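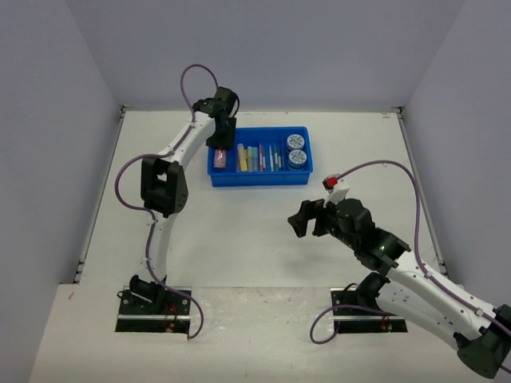

Figure 1. The blue bin on the white table, with the markers and pens in the middle and the small pink item at the left end.

Sorting Small Stationery in a Shared Study Room
Project report, Introduction to Workplace Organization
Group 2, Vernel Technical College

1. Why we chose this topic

In our study room at Vernel, the pens are always missing. Each January the office buys new ones, and before spring the students are again asking each other for a marker that still writes. We wanted to know if the pens really disappear, or if they are only in the wrong place. Our teacher agreed that this was a good subject for a small project, because it needs little money and the results can be used by the next class.

The project had two parts. First we looked for all the loose stationery in the room and wrote a list. Then we tried different ways of keeping it together, and asked the students which way they preferred.

2. What we found in the room

We searched the drawers, the window shelf, the cabinet under the printer and the boxes from the old drawing course. The list had 123 items at the end. More than half were pens and markers. The others were erasers, paper clips in small bags, glue sticks, rulers and some things that we could not name.

Every pen and marker was tested on a sheet of paper. We threw away those that did not write after 30 seconds of trying. It was a slow job and we did it on a Thursday afternoon, when the room is quiet. Some of the dry markers had been put back in the drawer many times, we think, by people who hoped that another person would throw them away.

3. Choosing the container

We compared a deep box with a lid, a cup and a shallow bin. The deep box held the most, but people put their hand in and mixed everything in order to find one thing. The cup was good for pens only. Erasers fell to the bottom and stayed there.

The blue plastic bin was the best of them. It is a shallow tray with raised sides, so the things inside can be seen from a chair. The students in the survey also liked that it can be carried with one hand. We bought it in the household shop Lotura, near the bus station — it was the cheapest one with a strong rim.

4. How we arranged the bin

Our first plan was to sort by color. The yellow markers would be with the yellow pens, and so on. After a few days the colors were mixed again and we gave up this plan. When students need a pen, they first want the right kind of pen, and the color is a second question.

The second plan was to sort by the shape of the things. Long items are kept upright, side by side, in the middle. They lean a little, but the different colored barrels are easy to see and easy to take. Small items go at the ends, where a long pen cannot cover them. The left end is for one small item at a time, and the reserve stays in the cabinet. We made this rule after we saw that a full compartment becomes a place for trash.

We also tried paper labels on the rim. They came off when the bin was cleaned, and we did not replace them.

5. Results of the survey

We asked the students of both morning classes to find a red marker and an eraser, first in the old drawer and then in the bin. Almost everybody was faster with the bin. Two students said that they did not like upright pens, because the ink may go down and the tip may dry. We did not have enough time to test this, and we would like to leave the question for another group.

One comment was about the place of the bin. It should stand near the back of the table, so that there is space for notebooks in front. We followed this advice in the final arrangement.

6. Problems and next steps

The bin works well when it is checked once a week. In the week of the exams no person checked it, and on Monday we found a spoon and several bus tickets between the pens. For the next year we suggest a short checking list on the wall and a second bin for the drawing supplies. The full item list is kept in the folder beside the printer.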